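Laundry basket

A laundry basket is an open container used for gathering, carrying and sorting clothes and household linen, either before or after washing. It is one of the most widely owned household objects in the world and one of the least written about, which is a pity, as it has a lovely variety of forms! The name covers everything from the tall lidded hamper that stands in a bathroom to the small tray that holds socks on a shelf.

Terms

In British usage a laundry basket may be the place where dirty clothes wait or the thing they are carried in. Some writers keep "hamper" or "linen bin" for the first and "washing basket" for the second, but most households use whichever word they grew up with. A "peg basket" is something else again, and usually hangs from the line.

History

Willow was the usual material in much of northern Europe for centuries, because it is light, springy and copes well with damp. Large rectangular willow baskets with a handle at each end were made for commercial laundries and big houses, and they were built to be lifted by two people. Cane, rush and split wood were used where they grew more readily.

Plastic baskets spread through homes in the second half of the twentieth century. They were cheap, could be rinsed out under a tap and did not snag wool or fine stockings in the way an ageing wicker one can. The historian of domestic goods Solène Charpentier has called the moulded basket "the quiet partner of the washing machine", and it is hard to disagree with her.

Shape and construction

Round baskets are comfortable to carry on the hip, and some are made with a curved side for exactly that purpose. Rectangular ones sit neatly in a corner or on a shelf and hold folded piles without crushing them. Collapsible versions, with soft rubbery walls that press flat, are popular in small flats.

The openings in the sides are the cleverest part of the design. Slots, round holes and lattices all save weight and material, and they let air reach the contents so that slightly damp things do not turn musty. Smaller openings are better for socks and baby clothes, which have a habit of poking through - larger ones give more air and an easy grip.

Small baskets

Not every basket has to hold a week's washing. Small rectangular ones are wonderfully useful for flannels, dusters, napkins and single items set aside for mending or a separate wash. Makers such as Väisänen and Tuvetti sell them in sets that nest inside one another.

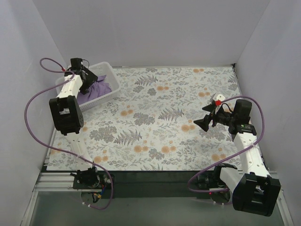
Small baskets suit sorting by colour or by fabric, and they are often kept side by side. Siiri Heinonen, in her household guide, recommends one for anything likely to run in the wash, and a second for cloths that have been used with polish or oil.

Care

Plastic baskets need only warm water and a little washing-up liquid. Willow should be brushed, wiped with a damp cloth and dried away from direct heat - too dry and it grows brittle, too wet and it may go mouldy. A cotton liner protects clothes from rough ends and can go in with the wash.

See also

Clothes horse
Linen cupboard
Peg bag
Wicker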